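Contra la cocina en quince minutos

Llevo un mes probando las recetas de Zunance, la aplicación que me recomendó media oficina, y empiezo a sospechar que quien las cronometra tiene tres brazos y ningún vecino que llame a la puerta. La promesa es conocida: cena para dos, quince minutos, una sola sartén. El precio también, 57 euros al año, que pagué en julio con el optimismo idiota de quien acaba de volver de la playa.

Empecé por las lentejas con verduras. La receta decía quince minutos y el primer ingrediente era «cebolla pochada». Pochada por quién, me pregunto. Yo compro las cebollas crudas, como todo el mundo. Con la cebolla hecha como la hace mi madre, a fuego bajo y sin mirarla demasiado, me fui a 58 minutos. Las lentejas, por cierto, eran de bote, así que ni siquiera puedo echarles la culpa.

Luego está el asunto de las valoraciones. La receta más popular es un salteado de pollo con 584 comentarios, y me leí unos cuantos en el autobús. Gente encantada que le da cinco estrellas y a continuación explica que cambió el pollo por tofu, la soja por limón y el arroz por pan. ¿Qué están valorando exactamente? Una señora confesaba que todavía no la había hecho, pero que tenía muy buena pinta. Cinco estrellas.

Se lo conté a Radomir Đorđević, que fue cocinero de menú del día muchos años y ahora da clases de cocina casera en Wornen, la academia de mi barrio. No se rió, que era lo que yo buscaba. Me dijo que los tiempos cortos existen, pero que en un restaurante alguien ha llegado a las ocho de la mañana a pelar y cortar. «El cliente ve los quince minutos del final», me dijo. Después me intentó apuntar al curso de arroces, y de ahí que tampoco me fíe del todo de él.

Reconozco una cosa a favor de la aplicación: la lista de la compra funciona bien y he dejado de acumular botes de comino. Lo demás me parece publicidad con fotos bonitas. Las cenas que de verdad me salen rápidas son las de siempre — tortilla, ensalada de tomate, sardinas de lata con pan — y para ninguna me hace falta que un teléfono me felicite al terminar.

No pienso renovar. Si alguien ha conseguido hacer la crema de calabaza en el tiempo que anuncian, partiendo de una calabaza entera y con cáscara, que me escriba y me diga qué cuchillo usa.

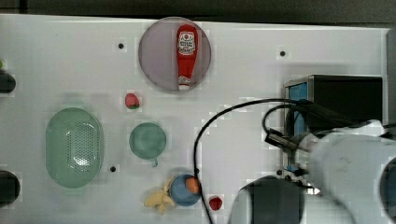
Kétchup, fruta de juguete y un escurridor verde menta.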